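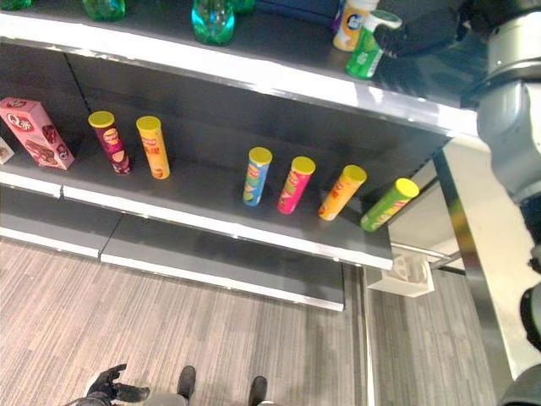
Section 3 - Setting up prices and labels on the Astico till

Do this after the till is plugged in and talking to the network (section 2). If the green light on the base is still blinking, stop, go back. Prices will not save without it.

Have ready:
Your supplier price list
The Skamo label printer, with its power lead
At least one full roll of labels
The manager PIN

3.1 Adding an item

1. Press MENU, then STOCK. Enter the manager PIN.
2. Press NEW ITEM.
3. Scan the barcode. If it won't scan, key in the number under the bars and press OK.
4. Type a short name. Flavour first, brand after - the receipt cuts off long names and you want the bit that differs. "Paprika crisps tube", not "Crisps tube large paprika".
5. Pick a department. Crisps and snacks go in SNACKS, bottles in DRINKS. Boxed biscuits and cakes in GROCERY unless you've made your own department (see 3.4).
6. Enter the selling price, including VAT. No decimal point needed. 249 comes out as 2.49.
7. Press SAVE. Wait for the beep.

Note: each flavour needs its own entry, even where the price is the same. Scanning one and multiplying up will wreck your stock figures by the end of the week.

Note: the till holds 1,000 items on the basic licence. Deleted items still take up a place until you run TIDY (menu, STOCK, TIDY). Takes a few minutes, do it after closing.

3.2 Multipacks and offers

Set up the single items first. Then:

1. MENU, OFFERS, NEW.
2. Choose the type. "Any 2 for" is the usual one. "3 for price of 2" is further down the list, keep scrolling.
3. Scan every item in the offer, one after the other. The screen shows each name as it goes in.
4. Enter the offer price. Skip this for 3 for 2, the till works it out.
5. Set an end date. Leave blank and the offer runs untill you switch it off.
6. SAVE.

Test it before you open. Ring through a mix of flavours, check the total, then press VOID ALL. Do not press CASH or it goes down as a real sale.

CAUTION: an item can only be in one offer at a time. Adding it to a second takes it out of the first with no warning on screen.

3.3 Printing shelf-edge labels

1. Connect the Skamo printer to the port marked L. Port R is receipts only.
2. Open the lid, drop the roll in with labels facing up, pull a hand's width through, close the lid.
3. MENU, LABELS, CHANGED TODAY. Prints only what you added or edited since midnight.
4. Tear downwards, against the bar. Sideways jams it.

For a single label: LABELS, ONE, scan the item.

CAUTION: switch the printer off before clearing a jam. The print head gets hot enough to burn.

Labels coming out faint? Clean the head with a dry cloth first. Still faint - turn DARKNESS up to 3. Higher than that and the barcodes smudge and wont scan.

Rolls from Šimkus and Prindance both fit. For Prindance rolls change LABEL GAP to WIDE, otherwise the text creeps down and prints across the join.

3.4 Making your own departments

1. MENU, SET-UP, DEPARTMENTS.
2. Choose an empty line. Type a name, up to twelve letters.
3. Set the VAT rate. Check this with your accountant, the till uses whatever you put in.
4. SAVE, then switch the till off and on. New departments don't show until you do.

Moving items over: STOCK, EDIT, scan, change the department, SAVE. Has to be done item by item.

3.5 Back up

Push the memory stick into the slot under the drawer. MENU, SET-UP, BACK UP, YES. Leave the stick alone while the screen says WRITING.

Section 4 covers staff logins and refunds.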